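Poltton order export, pet food start-ups

Maintainer: Sveva Villa
Last changed: Fri 23 August

The export holds one row per order placed through the Poltton web shop by small pet food sellers. It was built to compare repeat buying between online customers and independent shops. There are 233 sellers in the current release, 70 of them with trade accounts. Prices are in pounds, VAT included. Refunds sit in their own file, keyed on order_id.

Files
orders.csv -- one row per order
refunds.csv -- one row per refund
sellers.csv -- seller, region, month of first sale
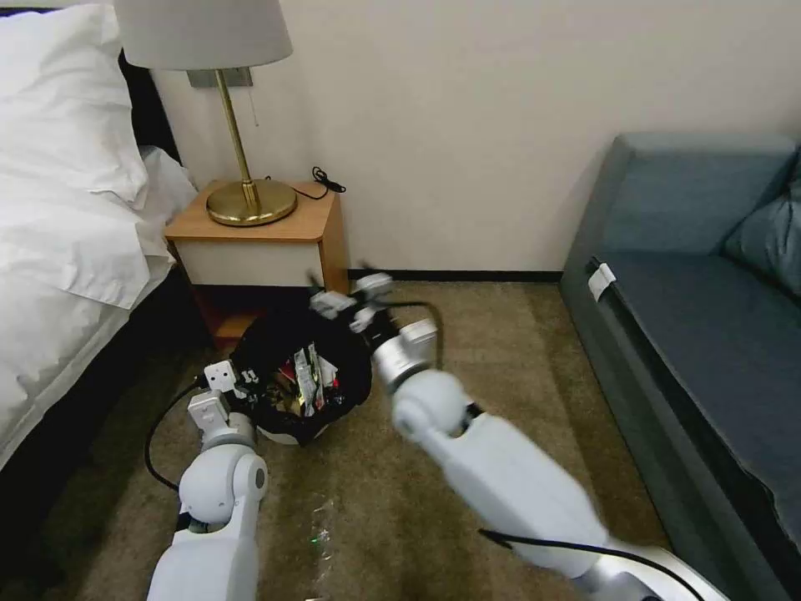 Black bag on the bedroom carpet, between the two white arms.

Known problems
Orders from Flakeo were imported twice in December. Graham Whiteley removed the copies by hand, and 4 rows are still in doubt (flag = 5). Postage is missing for sellers who moved over from Bortolotti. Region is taken from the billing address, so island sellers with a mainland office are placed wrongly.

Use
Free for research and teaching. Shop names must not be matched back to owners. Send corrections to Sandro Gentile with the order_id and the column name.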